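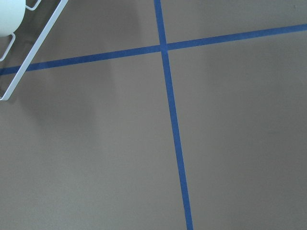
Attachment 1. Crossing point, close up. Edges fine here.

Ticket 3533
Opened: 30 June 2026
Site: Bernbridge, big table
Category: surfaces / marking out
Priority: normal
Status: open

Problem: blue tape lines on the big table don't hold up. Crossings mostly OK, its the long runs that go. Bits tear, then you get a gap where two lengths meet, then somebody sticks a short piece over it and the line is no longer straight. Squares are meant to match the Perron layout sheet and they don't any more.

Tape is the Gastura blue, same as we've had since January. Paper from Sturkeck.

Tried so far:
- pressed the ends down with a thumb. Lasted till lunch
- wiped down before taping, no difference
- overlapped the joins by 87 mm. Better, but looks a mess and catches when you slide a dish over it
- new roll, same batch. Same thing

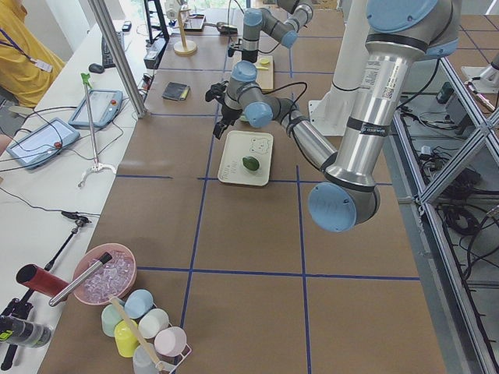

Attachment 2. Brown paper down, squares taped, bear dish in the middle, chopping board further back.

Update: asked whether it's the things on the table doing it. Don't think so, the dish is light and so is the bowl. Wooden board is heavier and has proper corners, so possible. Have asked people to lift it, not drag. Will see.

Also asked to confirm what's normally out: bear dish, green fruit, spatula, mint bowl, board with the wire handle. Not always all of them. Nothing wet goes straight on the paper, or shouldn't.

Reply from Sturkeck – they say paper stretches a bit once it's been down a while and the tape doesn't, so long lines pull. Suggest shorter lengths with a small gap left on purpose. Not keen, gaps are what we're complaining about. 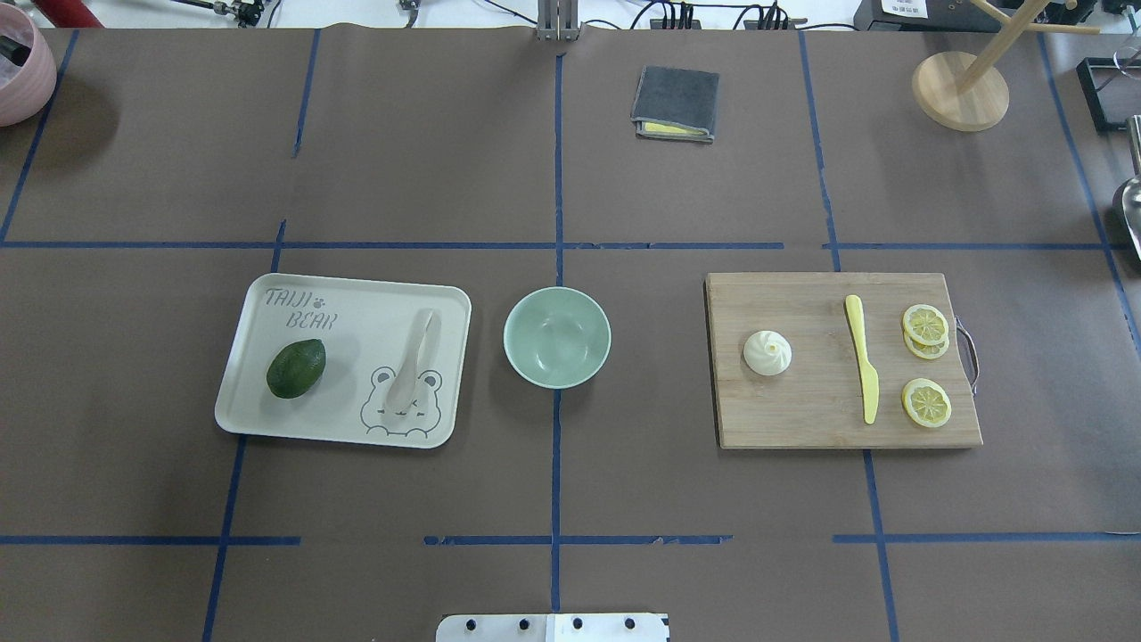
Second option from them is to tape the outside lines last, after the paper has been left flat overnight. Can do that, but not before the next paper change.

Still need:
1. 2 rolls from a differnt batch
2. a yes or no on pencil marks under the tape, so a square can be relaid without measuring it all again
3. current Perron sheet, ours has a coffee ring over the dimensions

Please leave the ticket open. Will add a note once the new paper's down.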